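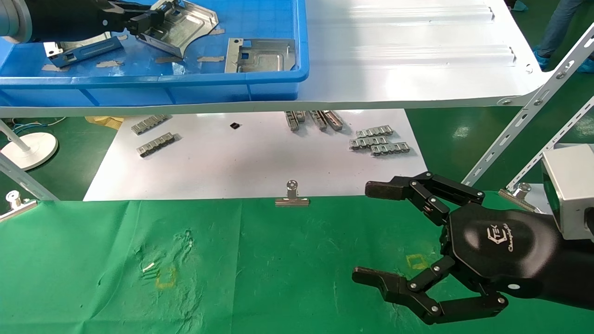 The robot hand over the green cloth at the Batbridge cell, with the parts crate on the shelf behind.

Two-arm handover: results from the first full set

The manipulation group at Batbridge has finished its first full set of trials on learned handover and placement of sheet-metal parts. The work is led by Agata Donati, with Nhi Vương running the data side, and is part of the Ostumau project on small-batch assembly.

The question is a narrow one. Given a crate of mixed stamped brackets and plates, how many human demonstrations does a two-arm policy need before it can take a part out, put it down on the table in a usable pose and pick it up again with the other hand? Earlier work in the group used a fixed jig and a single part type. This time the parts were left in the crate in whatever position they ended up in, and the policy had to cope.

The team recorded 279 demonstrations by teleoperation. Each was cut by hand into three phases: the pick from the crate, the set-down inside a marked square, and the regrasp. Vương then trained two versions of the policy. The first was trained on whole demonstrations from start to finish. The second was trained on the same recordings but was also told which phase it was in, using a small classifier that looks only at the wrist camera images. Everything else was kept the same, including the training time and the start positions used in testing.

Each version was tested on 34 trials. A trial counted as a success if the part was picked up, set down with its centre inside the square, and lifted again without being dropped. The whole-demonstration policy succeeded in 15. The version with phase labels succeeded in 32.
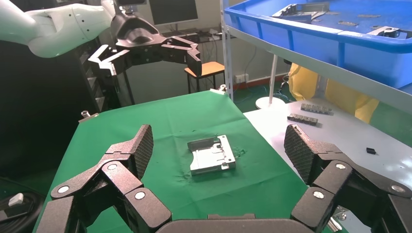 Most of the difference comes from the regrasp. When a flat bracket with low edges is lying on cloth there is very little for a fingertip to get hold of, and the angle of approach matters a good deal more than it does in the crate. The first policy tended to start closing its fingers while still moving down, a habit it seems to have picked up from the crate phase, where that works well enough. It would then push the part along the cloth, lose it from under one finger and try again from a worse position. With the phase signal, the hand comes down fully before it closes.

The two failures in the labelled version were both in the crate. In each case the gripper took hold of two overlapping parts and the second one fell during the lift. The classifier had the phase right both times, so more labelling is unlikely to help. Donati thinks the answer is more demonstrations with overlapping parts, which were under-represented in the recordings. Operators tend to choose the easy part first, and the instructions they were given did not tell them otherwise.

Some notes for groups thinking of trying the same thing:

The cloth matters. Trials on the bare tabletop were dropped early on because parts slid too far on contact. The cloth needs to be clamped and pulled flat before each session, and even then it creases after a few dozen regrasps. The policy handled light creases. It did not handle a fold under the part, and the cloth was reset when one formed.

Segmenting by hand was slow. Two people marked the same subset of recordings and disagreed mainly on where the set-down ends. The rule they settled on was the first image in which both fingers are clear of the part. Vương has written this up in a one-page labelling guide, which is on the shared drive under Ostumau.

Reflections off the metal were less of a problem than expected. Testing was done under the normal ceiling lights with no extra diffusers.

The comparison has limits. All trials were run in one cell, with one pair of arms, and every part in the test set was of a type the policy had met in training. The group makes no claim yet about new part shapes. A second round at the Manninen site will use a different crate, a higher shelf and four part types held back from training. Recording for that round is planned to start in February and will use the same operators where possible, so that any change can be put down to the setup.

Droretel has agreed to supply a further batch of rejected stampings for the second round. Groups with scrap brackets or plates of a similar size are asked to get in touch with Donati before throwing them out. Burrs should be filed off first.

The training code and the phase classifier will be released inside the project once the labelling guide has been checked by a second group. The recordings themselves will follow when the remaining metadata has been filled in. Questions about the data format should go to Vương.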